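Thirty Trays a Night

Marlene Mendonça had the budget open at the end of the table, and the line for grippers was still blank.

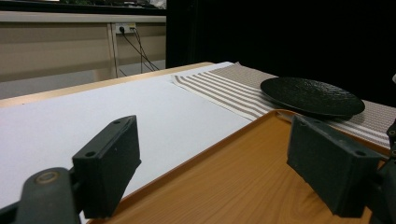

"Three pairs," said Wellington Bastos. "One working, one spare, one for when the spare goes."

"Mellis want 63 a pair for the pads alone."

"Then get them from Pons."

She had rung Pons on Tuesday. Pons could do the pads cheaper, but not before June, and the canteen at Berkolden was due to open before that. They had been promised an arm that could lay and clear thirty trays a night. Elfriede Egger had signed for it and had asked for the costs by four.

"What about the service contract?" he said.

"Seven visits. I can get it down to three if you do the greasing."

"I always do the greasing."

She typed a three. The total dropped, though it was still over. She took out the second charger, looked at it for a while – it was a good charger – and left it out.

"Two pairs," she said.

Wellington tightened a screw that was already tight.

"Two pairs, and Mellis," he said. "I'm not waiting till June."

She filled in the line and went to find Elfriede.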